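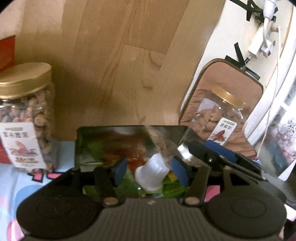
My sister-in-law Maja Nowicki sent me an article last week about the "one-minute kitchen," and I have been arguing with it in my head ever since. The claim is that if you sort your trash as you make it, you will never have to sort it later, and you will become a calmer person. I am not calmer. I have been sorting since September and the part I can't get past is the small stuff. Take the little white plastic cup lying on top of the wrappers in the bin. It's smooth, it's light, it looks like exactly the kind of thing recycling was invented for. The green wrapper under it looks like exactly the kind of thing it wasn't. So does the red and orange-brown one. Yet in our town the leaflet puts cups that size in with the wrappers, on page 2, in gray print, under a drawing of a milk jug that IS allowed.

I called about this. A very patient woman told me small items fall through the sorting screens in Dretport and end up as trash anyway. Fine. Then why do cups like that have a triangle on the bottom? She said the triangle tells you what the plastic is, and whether they take it is a separate question. I wrote that on the leaflet.

The article also wants you to buy a set of nesting bins from Bivance, with lids in four earth tones. I looked them up. They are handsome and they cost more than our toaster oven and our kettle put together. What I'd be paying for is a nicer place to be confused. I have a plain dark bin with shiny sides that shows every fingerprint, and it holds a wrapper just as well.

Edmund Ostrowski down the street swears by rinsing everything, cups included, and then bringing it all to the drop-off on Bataineh Road, where he believes they are less fussy. I went with him once. The sign there says the same thing as the leaflet, only bigger. He put his cups in anyway.

What has helped a little is buying the big tub and spooning it out. That took care of two or three cups a day at our house, and the kids complained for a week and then forgot. The snack packets are another matter. I don't have a big-tub answer for those, and the article didn't either, unless you count "mindful snacking," which I don't.

Maja wants to know if I'm going to try the lids. Ask me after the toaster oven dies.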